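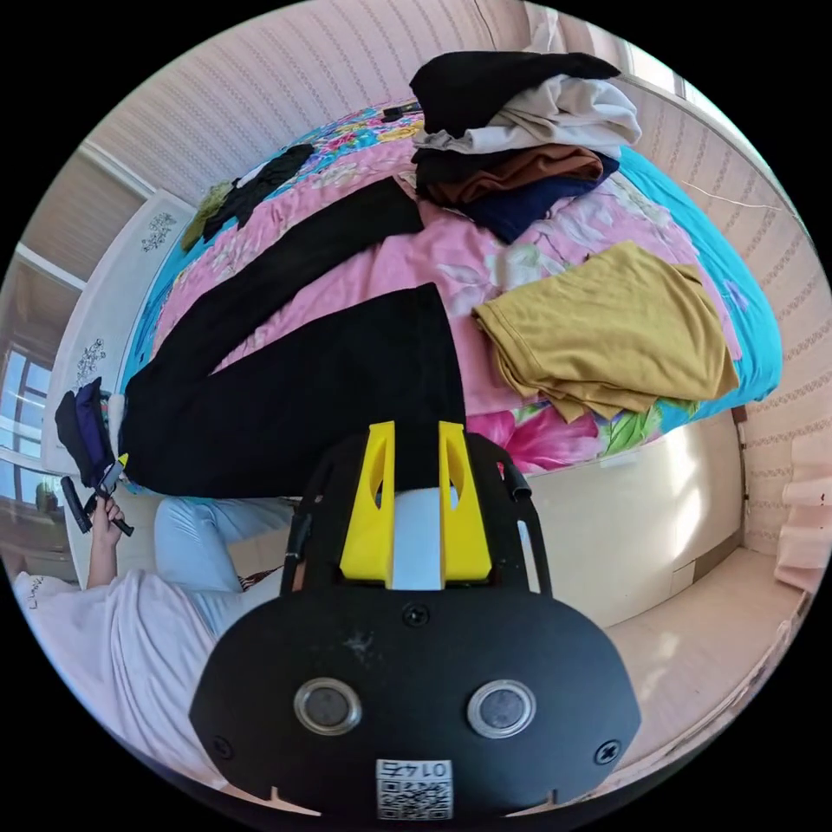 4. Folding on the bed

A bed is the best folding table in the house, and we built the Cliken folding method around it! You get a big soft surface at a comfortable height, and there is room to keep finished pieces next to the ones still waiting. Lay long things on the diagonal first, the way the black trousers are stretched out across the flowered sheet, and park the finished stack up at the far end. A patterned sheet is great for this, by the way. Black cloth shows up beautifully against pink, so creases and twisted legs are easy to spot.

Before you start: pull the sheet tight and move the pillows off.

4.1 Trousers

1. Close the zipper and button the waist.
2. Hold the waistband and give one good shake.
3. Lay the trousers down and bring one leg over the other, matching the inside seams.
4. Smooth from waist to hem with a flat hand.
5. Fold the hem up to just below the waistband, then fold again in thirds.

Note: If the seat sticks out in a point, tuck it in before step 4. It makes a much neater packet.

4.2 T-shirts

1. Place the shirt face down and smooth the sleeves.
2. Fold each side toward the middle, sleeve and all.
3. Fold the bottom up to the collar, then in half once more.

Keep T-shirts off the main stack until the end. They are light, and they look so nice in their own row in the Masson drawer insert (see section 6).

4.3 Building the stack

Put wide, heavy pieces at the bottom and slippery ones on top. Dark navy, brown, beige, black: the color order is up to you, but do try sorting by weight first.

Caution: Do not carry more than 2 stacks at a time.

Caution: Never fold anything damp. Hang it up and come back to it later.

4.4 Odds and ends

Crumpled pieces go in a corner near the headboard until the big things are done. Then shake them out one by one and start again at 4.1 or 4.2.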